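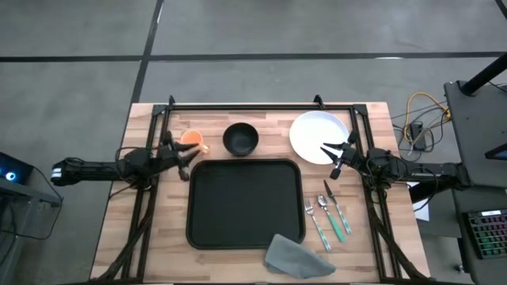
Ticket 408: Night ferry lands on the wrong day in my trip plan
Product: Fosel trip planner, phone app
Status: Solved
Opened by: Trinidad Cordero
Picked up by: Anas Moussa

Trinidad Cordero wrote:

Hello! First of all, I love this planner. I've used it for city weekends and one very long train holiday and it has made me look far more organised than I am. Now I'm island hopping in May with my sister, and I've hit something odd.

We're taking the Kyriakidis night boat to Zodiseo. It leaves at 00:25, so really it's the very end of our Friday evening (dinner on the harbour, a last wander, then on board with the bags). I forwarded the booking email to the app and it made the ferry card beautifully, with the port, the gate notes and the cabin type all filled in. But the card sits at the bottom of Saturday, after our Saturday dinner on the island! So according to my plan we arrive, swim, eat grilled fish and then go and catch the boat that takes us there.

I tried dragging it up to Friday night. It stays there until I close the app, then it's back under Saturday dinner. I also tried deleting it and forwarding the email again. Same result.

The reminder is my real worry. I'd like it to go off while we still have time to pay the bill and walk round to the port.

Anas Moussa replied:

Hi Trinidad, what a lovely trip, and thank you for such a clear report! Night boats are my favourite way to travel, so I'm very happy to have this one.

Could you please open the ferry card, tap Edit, and tell me what it says under Departure date, Departure time and Day view? Also, did you forward the email from Kyriakidis itself, or did you book through an agent? The emails are laid out differently.

Please don't delete the card again for now. I can see the earlier copies in your bin and I'd like to compare them.

Trinidad Cordero wrote:

Booked through Flukeo, they had the cabins we wanted. The card says:

Departure date: Saturday
Departure time: 00:25
Day view: Evening

I hadn't noticed that last line at all. Is it meant to say Evening?

Anas Moussa replied:

It isn't, and you've just found it for me! The date and time are both right. A boat leaving at 00:25 on Saturday goes when Friday night runs out, exactly as you said. The trouble is in Day view, which decides where a card is placed on the page. Flukeo puts the words "evening sailing" in its emails, our reader picks them up, and the card gets filed with Saturday evening whatever the clock says.

Dragging only changes the order on your screen. When the app next syncs, Day view wins and the card goes back.

Please try this:

1. Open the ferry card and tap Edit.
2. Change Day view from Evening to Late, previous day.
3. Leave the date and time alone.
4. Tap Save, then pull the page down to sync.
5. Close the app fully and open it again.

The card should now be the last thing on your Friday. Your reminder is set separately, so please check that too. Go to Reminders on the same card and see which time it's counting back from.

Trinidad Cordero wrote:

Ferry is on Friday and it's staying put, hooray! I've closed the app three times to make sure.

The reminder is still wrong though. It says "2 hours before" and the preview shows Saturday evening, when I plan to be asleep on a beach with my shoes off.
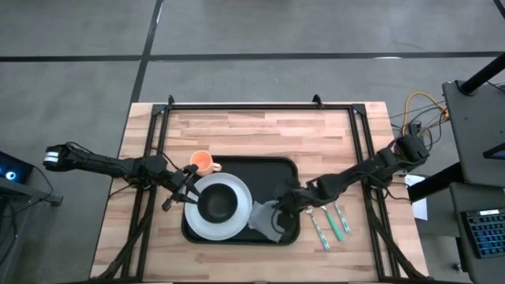
Wooden table with a black metal frame

Anas Moussa replied:

Thanks for checking so thoroughly. The reminder was made together with the card, so it kept the old evening slot. Switch the reminder off, save, switch it back on and choose 2 hours before again. It then reads the real departure time, and the preview ought to show 22:25 on the Friday.

One more tip, as you're having dinner on the harbour: you can add a second reminder with your own wording. Mine always says "ask for the bill NOW". Tavernas are wonderful and they are never in a hurry — I have run for a boat with a napkin still tucked in my shirt.

Trinidad Cordero wrote:

22:25 on Friday, perfect! And I've added the bill reminder, word for word.

My sister has the same plan shared on her phone. Does she need to do all this as well? And our boat back leaves in the middle of the afternoon, is that one safe?

Anas Moussa replied:

The card itself is shared, so she'll see it in the right place once her phone syncs. Reminders belong to each phone, so yes, she should do the off and on step on hers. Your afternoon boat is fine, I've looked at the card and the Day view matches the time.

I've passed the reading fault to the people who look after email imports, and linked it to ticket 414, where another traveller has the same thing with a late coach. Until it's mended, anyone forwarding a Flukeo email for a boat after midnight should check Day view by hand.

Trinidad Cordero wrote:

She's done it and hers shows 22:25 too. Both phones agree, the fish comes after the ferry, and I can go back to the fun part, choosing beaches! Please close this, and thank you, Anas.

Anas Moussa replied:

Closing now. Have a brilliant crossing, and go up on deck for the sunrise if you can wake up for it!

Last updated: Saturday, 16:40

Related tickets
Late coach shown after breakfast (414)
Shared plan: sister, friend or partner can't see new cards
Forwarded booking email makes two hotel cards
How to add your own wording to a reminder
Using your plan on board without a signal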